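The Folding Room

By February they had moved the last of us off the line and into the old break room, and that's how I ended up folding shirts for a living without a single customer ever wearing one.

I should back up. I did twelve years at the Plotville laundry, sheets and uniforms mostly, and I was fast. You get a rhythm with your wrists and you can think about anything you like, your kid's teeth, what's in the freezer. Then Habte bought the place, and Habte had an arrangement with the people up in Wasska, and one Thursday there was a meeting with donuts. Good donuts, too! (My mother always said to watch out for those.)

The deal was simple. Anybody who wanted to stay could teach. The machines at Amville were going to do the folding, only they didn't know how yet, and somebody had to show them. Same pay, plus a chair, although you can't fold sitting down so the chair mostly holds my coat. I signed before I'd finished chewing.

What they give you is a pair of grippers, one for each hand, with a plate on top and a cable that's forever getting under your wrist. You do everything through those. No fingers. The first week I couldn't pick up a sleeve. I'd pinch and miss, pinch and miss, and I said some things that I hope didn't get recorded along with the rest. Twelve years, and I was slower than the new girl, who had never folded anything in her life as far as I could tell.

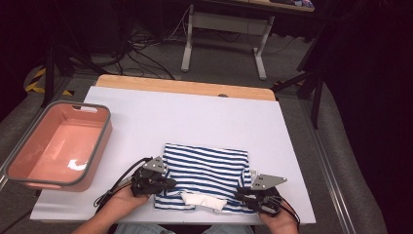
Blue and white stripes, pink basin, and me hanging on at both sides.

But it came back, sort of. Different, like writing with your other hand. I started to notice things I'd done forever without looking -- how I flatten a front before I turn it, how I let a collar go where it wants and fix it after. The supervisor asked me to please fix it the same way each time. I told her collars aren't the same each time. She wrote that down, and the next morning there was a whole new sheet of instructions about collars, so I guess I'm an author now.

The target was 2,000 folds by the end of the month. I hit 2,287. They put my number on the wall, and I took the long way to the coffee machine so I could walk past it.

Then they drove 5 of us over to Amville to see the thing run. It had a shirt laid out, and it flattened the front, and then it stopped. Just for a second, both arms up over the collar. I do that. I've always done that, I think it's when I'm deciding. The engineer next to me said they were working on getting the pause out.

I said leave it in a while, would you? He laughed and looked at his tablet. On the ride home I kept my hands in my coat pockets, and the new girl slept against the window the whole way.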